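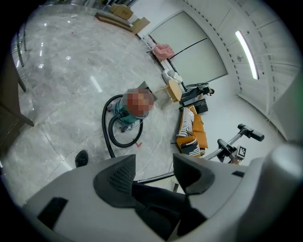
# Grellamon Playtest Corpus

The Grellamon Playtest Corpus is a collection of session logs, written feedback and survey responses gathered during the closed testing of *Grellamon*, a turn-based strategy game developed by Undton. It is released for the study of difficulty, pacing and player decision-making in tactics games. The corpus contains no game code, artwork or music.

Version 2 was published on 23/11/2023 and replaces the earlier release in full. Session identifiers have changed, and the two versions should not be merged.

## Contents

| Item | Count |
|---|---|
| Recorded sessions | 500 |
| Players | 110 |
| Campaign missions covered | 27 |
| Difficulty settings | 5 |

The files are arranged as follows:

```
sessions/ one JSON Lines file per session
feedback/ free-text comments, one file per player
survey/ exit survey responses (CSV)
maps/ mission layouts as plain-text grids
docs/ field list, survey wording, change log
```

## Session logs

Each line in a session file records a single event. Events are written in the order in which the game resolved them. During enemy turns this may differ from the order in which they were shown on screen.

- `turn`: turn number, starting from 1
- `actor`: unit identifier, stable within a mission only
- `action`: one of `move`, `attack`, `guard`, `item`, `undo`, `end`
- `origin`, `target`: grid positions, matching the files in `maps/`
- `elapsed_ms`: time since the previous event
- `outcome`: result of the action, where one applies

The `undo` action was limited to one use per turn throughout testing. Undone moves remain in the log and are followed by the `undo` event. Users who want only the final line of play should remove both entries.

Weather effects were introduced partway through the test period. Sessions played on the earlier build carry `weather: null`, and this value should not be read as clear weather — the clear condition is recorded separately as `weather: "clear"`.

## Collection

Testing was organized by Savita Kandpal and Anju Rawat. Players were recruited through the Undton mailing list and through two local board game clubs. All were adults, and all gave written consent to the publication of their logs and comments. Players chose their own difficulty setting and could change it between missions. A change made during a mission was not possible in any test build.

Feedback was requested at the end of each session and was optional. Comments were submitted in English. Ritu Negi read every comment before release and removed names, handles, employers and other details that could identify a player or a third party. Removed text is marked `[redacted]`. Spelling and punctuation have been left as submitted.

## Known issues

1. The mission *Trumavura Crossing* was redesigned in April. Logs from both layouts are included, and the `layout` field is required to tell them apart. The older layout has a second bridge on the north side.
2. `elapsed_ms` includes time during which the game was paused. Very long values should be treated with caution.
3. Reinforcement units in *The Vasiliauskas Road* sometimes reuse the identifier of a defeated unit. A corrected identifier is supplied in `actor_fixed`.
4. Players who stopped a session early are marked `status: "left"`. The reason is not recorded.
5. Survey question 9 was worded differently in the first printing. Both wordings are given in `docs/survey.md`.

## Suitable and unsuitable uses

The corpus is suited to research on mission balance, turn length, use of the undo feature and the relation between stated and observed difficulty. It may also be used in teaching.

It should not be used to draw conclusions about strategy game players in general. Most participants had prior experience with the genre, and the two clubs account for a large share of the longer sessions. Attempts to identify individual players are prohibited under the license.

## License and citation

The data are released for non-commercial research and teaching. Mission layouts remain the property of Undton and may be reproduced in publications with credit. Please cite the corpus as:

> Kandpal, S., Rawat, A., Negi, R., and Liao, Y. *Grellamon Playtest Corpus*, version 2. Undton.

## Maintenance

The corpus is maintained by Yee-man Liao. Corrections should be submitted through the issue tracker with the session identifier and the line number of the event concerned. Requests from players who wish to withdraw their data are handled by Aarti Dwivedi and take effect in the next release. Withdrawn sessions are listed by identifier in `docs/withdrawn.txt`, and users are asked to delete them from local copies.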